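The Long Way to Biltbridge

A winter weekend with an old diesel wagon, a hill that has been humbling cars for decades, and more soup than anyone needed

14 Jan 2021

The heater in the Damgaard takes a good while to wake up. You turn the key, wait for the little orange coil on the dash to go out, turn the key the rest of the way, and then you sit there in your coat and gloves while the whole car shivers itself into a mood. By the time warm air reaches your feet you have usually driven past the last gas station in Motberg and are out among the fields, where the road gets narrow and the snow fences start.

I have owned this wagon for longer than I have owned my house, and I have been promising for years to take it up to the winter hillclimb at Biltbridge. Something always got in the way. One year it was a leaking injector line, another year it was a wedding, and one year I simply looked out the window at the sleet and went back to bed (I'm not proud of it, but it was a very good bed). This past December I ran out of excuses. The car was running well, the forecast was merely cold, and I had a thermos the size of a fire extinguisher.

For anyone who hasn't come across it, the Biltbridge climb is a friendly sort of event. It isn't a race in the way most people use the word. Cars go up the hill one at a time, and each driver makes two runs. The prize goes to whoever gets the two times closest together, so a sensible old sedan has just as much chance as something with a big wing on the back, and quite often a better one. The fast cars tend to get excited on the second run. I have a lot of sympathy for that, having been excited on a second run or two in my own younger days.

There were 22 cars entered this time. A good half of them were small hatchbacks from the Traltar works, which closed its doors long ago but built the kind of car that refuses to go away. They're noisy and square and they rust in places you wouldn't think a car could rust, and yet put one on a cold hill with narrow tires and it will scamper up like a goat. I parked between two of them in the field at the bottom, and felt a bit like a cow that had wandered into the goat pen.

The hill itself starts beside the old stone bridge that gives the village its name. You roll up to a painted line, somebody waves a flag, and you have a short straight to collect your thoughts before the road bends left and tips upward all at once. After that come three tight turns through the pines, a long open stretch where the wind gets at you, and then the one everybody talks about, a right-hander called the Kitchen. I asked at least four people why it was called the Kitchen and got four different stories, all of them told with complete confidence. My favorite involved a runaway trailer and a cast-iron stove.

My first run was, let's say, thoughtful. The wagon weighs what it weighs, and it has the kind of steering where you make a request and then wait to hear back. The engine is happiest at 2040 rpm. I know this because I once fitted an aftermarket digital tachometer, in a burst of enthusiasm, and that number has been burned into my memory ever since. Go much above it and you get more noise without much more speed. So I put it in second at the first bend and left it there, and the old thing hauled itself up through the trees with a steady, grumbling sort of dignity. At the Kitchen I felt the tail go light for a moment, lifted my foot a hair, and it all came back in line. I let out a whoop that fogged up the windshield.
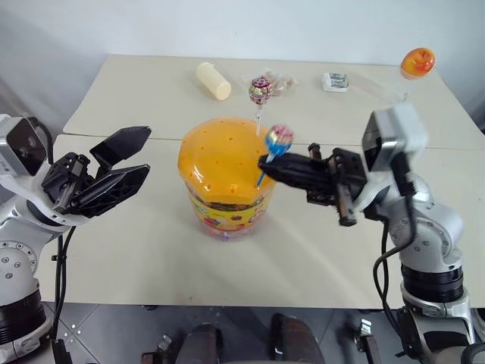

Do you need special tires to take part in a winter climb like this one?

Ordinary winter tires in good shape are all that the rules at Biltbridge ask for, and studs aren't allowed on account of the road surface, which the village has to live with for the rest of the year.

I'd add to that a word about pressures, having learned the hard way. I had pumped mine up for the highway drive and forgotten all about them, and it took a kind soul from the next car over, crouching down and giving my front left a poke, to set me straight. We let a little air out of all four, and the difference on the return road down the back of the hill was something you could feel through the seat. If you go, bring a gauge. Bring a small pump, too, for the trip home, and don't do what I did and leave it on the shelf in the garage where you put it so you wouldn't forget it.

Between runs there is a lot of standing around, and I mean that as praise. The village hall opens up, and there's soup, and there's a second kind of soup for people who didn't care for the first. I had both. Hoods go up all over the field and people drift from one to the next with their hands around paper cups, peering in and nodding. I spent a very happy half hour learning about the choke linkage on an early Traltar, which has a spring in it that can only be fitted from underneath, by touch, with the wrong hand. The owner had replaced his the night before in a motel parking lot, and he had the knuckles to show for it.

I also got into a long talk about oil. Old diesel people will always talk about oil if you let them. I change mine every 4000 miles, which one fellow thought was far too often and another thought was close to neglect, and the two of them were still at it when I slipped away for more bread. There's a comfort in that sort of argument. Both their cars had started that morning, and both of them had clearly been having the same talk every winter for years.

My second run went off in the early afternoon, with the light already turning yellow and the shaded bends beginning to glaze over. This is where the format gets its hooks into you. You know what you did the first time, and all you have to do is do it again, and suddenly you can't remember a thing about it. Did I brake before the big pine, or after? Was I in second on the open stretch, or had I tried for third? I had been so busy enjoying myself that I hadn't taken a single note. A smarter driver would have talked into a recorder the whole way up.

I went by feel, and by the sound of the engine, and when I came out of the Kitchen I had the sense that I'd been a touch slower. As it happens I had been a good deal slower, and I finished well down the list, between a very elegant coupe that had spun and a hatchback whose driver had stopped to let a deer cross. The winner was one of the goats, a brown one with a mismatched door, and the applause in the hall went on for quite some time. It had covered some 1000 miles to be there, counting the detour for a closed pass, so I don't think anybody begrudged it the cup.

The cup, by the way, is a dented enamel coffee pot. It has the names of past winners scratched around the outside, and they are running out of room and have started on the lid.

I stayed longer than I had planned to. There was a slide show of old climbs projected on the wall of the hall, with a lot of good-natured shouting whenever somebody's father turned up in one, and I kept thinking I'd leave after the next batch. When I finally went out to the car there was frost on the inside of the glass as well as the outside. I scraped both, sat through the orange coil, and listened to the engine shiver itself awake.

The drive back to Motberg is all country roads until the last few miles. I took it slowly, with the dregs of the thermos between my knees and the radio picking up one station, then two at once, then none. One of the Traltars followed me for a good part of the way, its weak round headlights bobbing in my mirror, and at the crossroads by the grain silos it gave two toots of the horn and turned off north.

I've already put my name down for next December. The tire pump is in the car now, under the passenger seat, wrapped in a towel so it won't rattle.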